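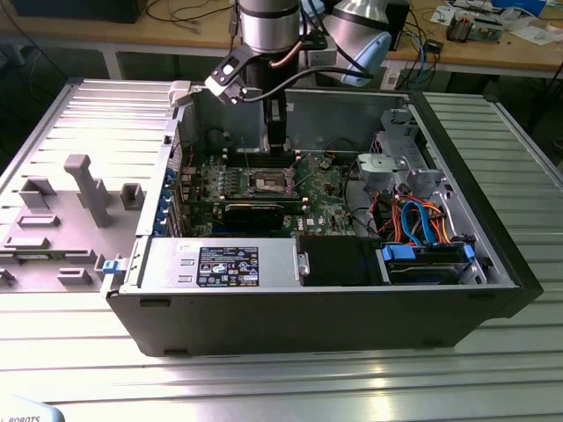
Esow, Apr 23, 2018

Chapter 5
When the Work Changes Hands

The first desktop computers of the morning reach the teardown benches at Jeso a little after seven. Each one is laid on its side and its side panel comes off. Inside are the parts the company sells or sorts: the motherboard, the graphics card, the hard drive in its blue brackets, the power supply, and a good many cables. For years every step was done by people with screwdrivers. Now part of the work belongs to a robot arm.

Jeso takes in used office computers from firms and schools in the Esow area. Before the arm was installed, the plant handled 284 computers in a normal week. By the following December the weekly figure was 734. The number of people on the teardown floor stayed the same, but what they did in a day did not.

Hsiu-ying Lai had worked at the benches for nine years. Her old job was the whole computer, from the first screw to the last bin. Her new job is to prepare cases for the arm, watch it work, and step in when it stops. Cables are the usual trouble. A drive cable tangled with the power leads is simple for a person to sort out and hard for a machine. "I used to finish things," she told the authors. "Now I start them and I fix them."

Kam-wah Lam, the shift supervisor, saw a different side of the change. Sore wrists had been the most common complaint on his floor, and they became less common. He also found that two of his fastest workers had asked to move to the loading dock. Their speed had earned them a bonus under the old pay plan, and with the arm setting the pace there was no bonus left to earn. The company wrote a new plan -- one based on the output of the whole shift -- but it took eight months to agree on.

Cases like this one are common, and they seldom fit the simple story in which a machine either takes a job or saves it. A job is a bundle of tasks. Automation usually takes some of them, leaves others, and adds a few that did not exist before. Who gets the new tasks, who trains for them, and how they are paid are decisions made by people.

This chapter looks at those decisions. Section 5.1 explains how to break a job into tasks. Section 5.2 deals with skill and training, using records from Jeso and from the Tseng packing plant. Section 5.3 turns to pay and pace of work, and Section 5.4 to safety.

Key terms: task, job design, work pace, retraining, shift bonus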